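25th February
By the Staltell training desk
2 min read

Steady-state rowing is done at a constant, low effort. The stroke rate stays between 18 and 20 per minute, and the rower should be able to speak in full sentences throughout. The Bornent club program sets two such sessions a week, each 35 minutes long.

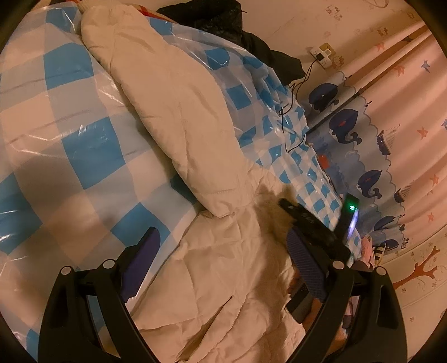

Drag matters more than most beginners expect. A high damper setting loads the lower back early in the stroke and shortens the session. Start low and leave it there until December.

Rest 60 seconds after the warm-up, then begin. Stop if the stroke rate drifts above 22.

14 shares
3 comments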